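Prundstead Linen and Supply Share
Minutes of the monthly meeting
March
Taken by Mỹ Bùi

The meeting opened at 6:40 p.m. in the back workroom. Yến Tiêu chaired. Mỹ Bùi took the minutes. Eight members were present, and the Prardale branch sent written comments in place of a delegate.

1. Last meeting's minutes

Approved with one correction. The shelf by the side door was to be moved to the left of the sink, and the minutes had it on the right. It has been moved to the left.

2. Cloths and towels

Yến reported that the current stock of cloths and towels stands at 28 pieces after worn ones were pulled for rags. Two members thought this was enough for the spring. One asked whether the pulled pieces had been checked by a second person first, as agreed in the fall. They had not. Yến will go through the rag bag again before it leaves the building.

There was a longer talk about folding. At present each person folds in their own way, and the stacks slide over when the shelf door is opened. Prardale folds in thirds lengthwise and then in half. A member said this works for towels and is no good for the larger printed cloths, where the corners end up on the outside. It was agreed to fold towels the Prardale way and to roll the larger cloths. Anyone who borrows a cloth may bring it back unfolded as long as it has been washed and is dry. Damp returns go on the line, never into a basket.

Mỹ asked that the plain and patterned cloths not be split into separate stacks. Borrowers ask by size. Agreed.

3. Baskets and bins

The sorting baskets were discussed next. The main complaint is that small things get dropped in with the cloths and are found weeks later at the bottom. A roll of tape went through the wash this way in the winter.

Agreed as follows:

– The large white bin is for cloths and towels only.
– The small white basket is for returns that still have to be looked over.
– The black mesh basket is for bandage tape. It goes back on the shelf at the end of each session.
– Bottles are not to go in any basket. They stand on the tray under the window.

A member asked for lids. Yến said lids would stop the cloths from airing and she would prefer to leave the bins open. No vote was taken. Labels were also suggested, and Mỹ will make them on plain card and tie them to the handles with string. Tape on the plastic leaves a mark that is hard to get off.

4. The bottles

Prardale's comments asked why bottles are handed out without a note of what was last in them. The chair agreed this should be fixed. From next month each bottle will have a tag around the neck saying what it held and when it was rinsed. Any bottle without a tag will be rinsed again before it is lent. Caps are to be kept on the bottles. A loose cap is almost always a lost cap, and replacements have to be ordered by the bag.

5. The work table

The table was oiled last year and the next coat is due. One quote has been received, from Zuvance, and a second will be asked for. The members want the coat done over a holiday week so that no session is missed. Until then, wet items should not be left on the wood overnight.

Mỹ raised the matter of the sorting order. People start with whatever is nearest, and the small things get buried as soon as a large cloth is spread out. After some back and forth the following order was adopted for a trial period: bottles off the table first, then tape, then small cloths, then the large ones. The large bin should be at the back of the table, where it does not get pushed off.

Views of the table and the items under 2, 3 and 4:

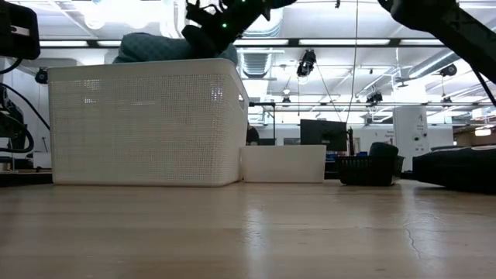
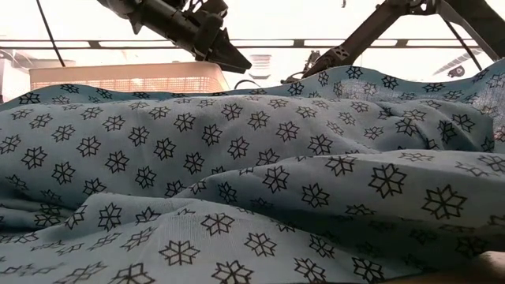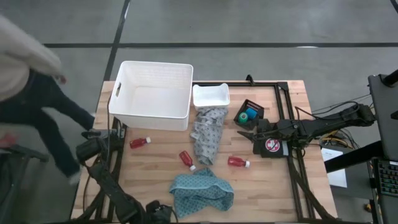
6. Storage closet

The key sticks. Yến has tried graphite and it helped for a few days. She will ask the building office for a new lock, and if the answer is no, for permission to fit our own. The building dates from 1943 and the office has been slow to approve changes to the doors in the past.

The top shelf of the closet is still full of old curtain rods. Nobody present wanted them. They will be offered to Prardale first and then put out at the swap table.

7. Money

The balance was read out and accepted. Annual dues stay at 40 dollars per household. A member asked if dues could be paid in two halves. This was allowed last year for anyone who asked, and the meeting agreed to say so on the sign-up sheet.

Soap costs more than it did. The last carton came from Cù, which delivers to the door. Mỹ will find out whether buying two cartons at once brings the price down, and whether there is room for the second one in the closet once the rods are out.

8. Any other business

A request came in to borrow the larger cloths for a school fair. Approved, provided they are signed out by one adult and come back within the week.

The clock over the door is slow. A new battery is needed.

Actions

Yến Tiêu – recheck rag bag; second quote for the table; write to the building office about the lock.
Mỹ Bùi – basket labels; bottle tags; soap price; add the dues line to the sign-up sheet; reply to Prardale.
All – follow the trial sorting order and bring comments next time.

The meeting closed at 8:10 p.m. The next meeting will be in the same room.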